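Can it put the groceries away yet?

2025-04-17

My mother-in-law has asked me the same question every spring for 7 years now, usually while she is up to her elbows in dishwater and I am drying. When is one of those robots going to do this? She knows I read about them more than is good for me, and I think she enjoys watching me try to wriggle out of a straight answer. This year I promised her a proper one, in writing, so here we are (hello, Marta, I hope you're printing this out in large type).

I should say first that I have no training in any of it. I ran the front of a small grocery in Brovbridge for a good part of my life, and what I know about is stock. Boxes in, boxes out, turn the labels to the front, old milk forward, new milk back. People think of that as work that takes no thought at all, and I suppose that's why everybody assumed the machines would have it licked long ago. I assumed so too! When we put in a new register, the fellow who installed it told me I'd have a mechanical stock boy before the lease was up. The lease has been up twice.

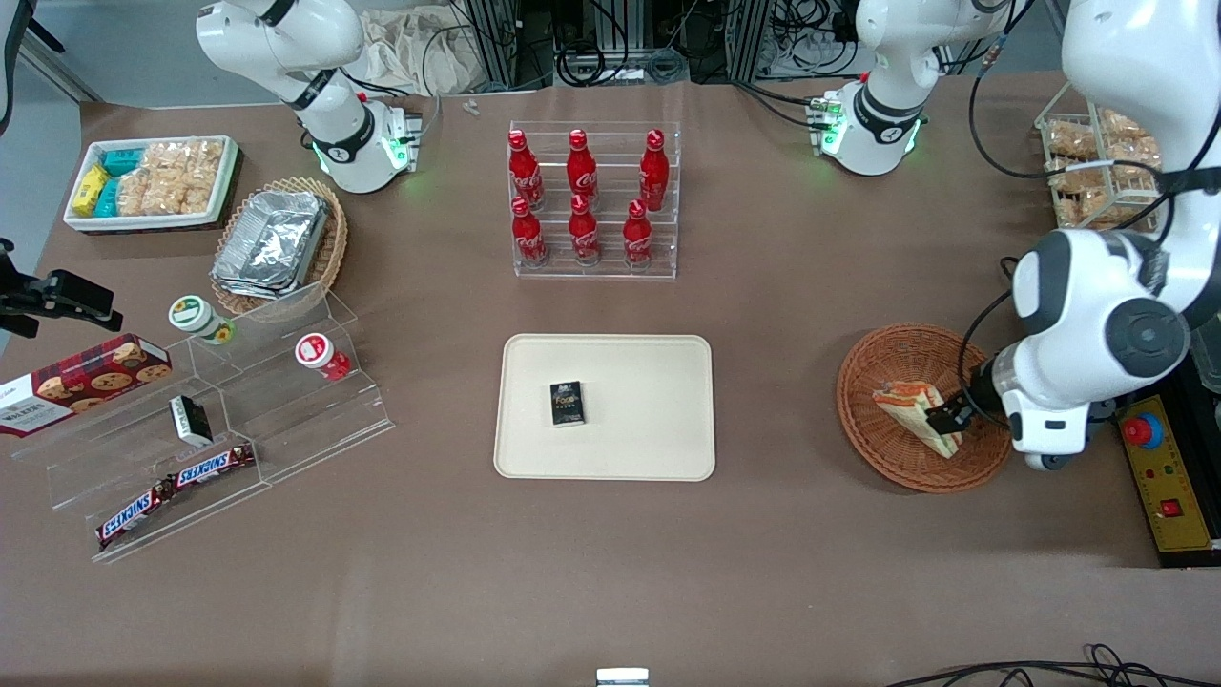 Groceries are a much harder job for a machine than they look, and I've come to think they're a better test than any amount of dancing or backflips. Every package wants to be held its own way. A bottle is stiff and round and will roll if you let it go wrong, and a bag of pastries will crush if you so much as look at it. Then you get something like the wrapped sandwich in that gripper, down in the wicker basket, with its three corners and its see-through window, and I can tell you from years of packing lunches for the road crews that a triangle sandwich never wants to sit the way you put it. You squeeze the filling side too hard and you've made somebody's afternoon worse. My hands learned that without my ever being told, and I couldn't write down the rule for you now if you paid me.

I talked this over with Julián Soler, who used to drive the bread route for Casado and now looks after conveyors at a packing plant. He is far less sentimental than I am. His view is that the shop floor gets done long before the kitchen does, because on a shop floor you can make the world hold still. Same crate, same height, same light, all day long. He told me they have one machine, a Hato, that moves 510 cartons between breaks and never complains, but slide the pallet over by the width of your hand and it stops and waits for a grown-up.

A kitchen never holds still. In ours the bread lives in 2 different places depending on who did the shopping.

So, Marta, my answer is that I'd trust a machine with the canned goods sooner than the eggs, and with the eggs sooner than your good glasses. If one came up for sale at $3,000 that could empty a grocery bag without bruising a peach, I would clear a space by the pantry tomorrow. Until then I'll be over in May, and I'll dry.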